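4.2 Water hardness and residual film on hair tresses

Tresses were washed at two sites, Nukstead (hard water) and Prollarberg (soft water), following the method of Rautiainen.

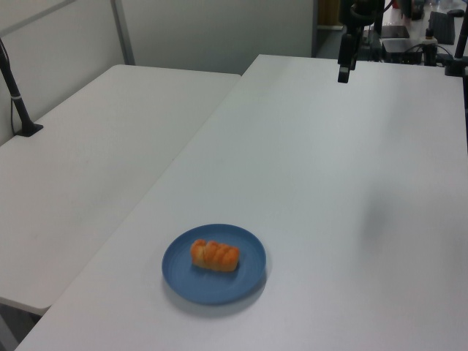 Figure 3. Bread roll on a round blue plate, on a white table.

Each tress weighed 4 g and was wetted for 30 seconds before the Fileck base shampoo was applied by gloved hand. Rinsing was carried out at a fixed flow until 200 ml of water had passed through the hair. Tresses were then hung overnight in the conditioning room and combed the next morning on the Atallah rig, root to tip, with the peak force logged for each stroke.

Of the tresses washed at Nukstead, 49 showed a higher peak force than their paired controls. The increase was largest in the lower third of the tress, where the cuticle was already worn - an effect also noted in Section 4.1 for bleached hair. No such trend was found at Prollarberg. A final rinse with dilute citric acid brought the Nukstead values back to within the spread of the controls, although the feel scores given by the panel did not follow the force data closely.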